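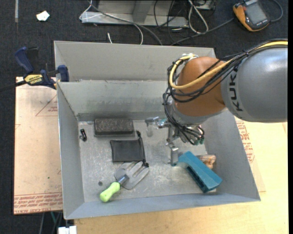
Trilia drawstring pouch, black cloth, flat when empty. Sold singly or in packs of 5. We use them for kitchen bits, cables, spare keys, all sorts. Shape is more or less square with a thin black cord, same cord you see trailing off the right corner, next to the lime green handled turner. Turner is sold seperately, see Kitchen.

Wash at 60 max, dry flat. Cord may shrink a touch first time, pull it through by hand.

Black only for now, grey back in September. Packs go out in 3 to 4 working days, singles usualy quicker.

Bulk orders or your own label sewn in: ask for Slamet Oei at Irgate, mornings best. Returns fine if unwashed, cord still in.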